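Viltance Kitchen Robotics Club

The Viltance Kitchen Robotics Club (most of us say "the Kitchen Club") is a student club that teaches people to record household tasks with hand-held grippers, so a robot arm can later be trained on the recordings. I joined in its second year and I've been looking after this article ever since, so forgive me if it gets a little chatty in places!

History

The club was started one November by Helmi Savolainen and Ottó Kiss, who were both taking the intro automation course and wanted more hands-on time than the lab schedule gave them. Their first project was sorting socks, and it went badly enough that they moved to dishes within a month. Gearóid Ó Gríofa came on as faculty adviser the next fall and found us a kitchen to work in – a real one, with a real sink – and that changed everything. Membership now stands at 32.

Sessions

We meet at 4 p.m. and work in pairs. One person calls out the task, the other does it with the grippers on, and then you swap. New members start with single-gripper jobs like picking up a sponge or sliding a cup. After that come the two-gripper jobs, which are a lot more fun and a lot more annoying. Bowls are the classic one. You pinch the rim from both sides, and if your two hands don't agree about which way is up, the bowl lets you know right away. 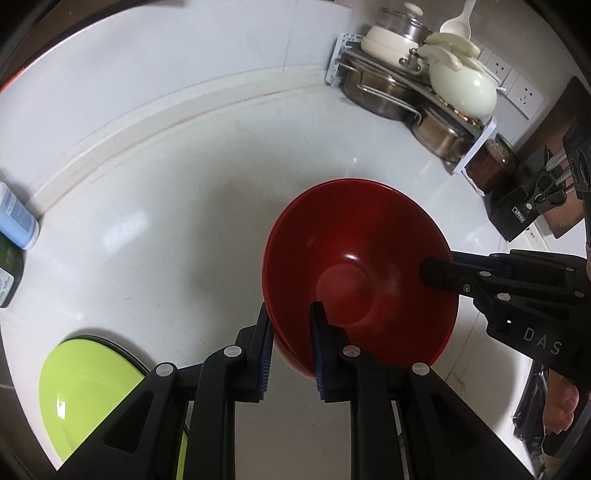
Two grippers on the rim of the red bowl, with the lime green dish over to the left.

A good pair can get through 80 takes in an afternoon. My personal best is well short of that and I'm not going to write it down. Every take gets a label and a yes or no from whoever was calling, and Nanna Vigfúsdóttir goes through the doubtful ones at the end (she is stricter than the rest of us put together, and our data is better for it).

The Uslow Challenge

Each spring we enter the Uslow Challenge, a student contest where teams hand in a set of recordings plus a short write-up. In our first try we submitted 645 takes and came in next to last. The year after, with Villads Sveinbjörnsson running the bowl and pot tasks, we handed in 1,845 and placed third. The trophy is a whisk on a block of wood. It lives on Gearóid's bookshelf and comes out for open house.

See also

Akomden Robotics Society
Uslow Challenge – past results

Contact the page editors | © Viltance Kitchen Robotics Club | Back to top
Shares: 14 | Comments: 3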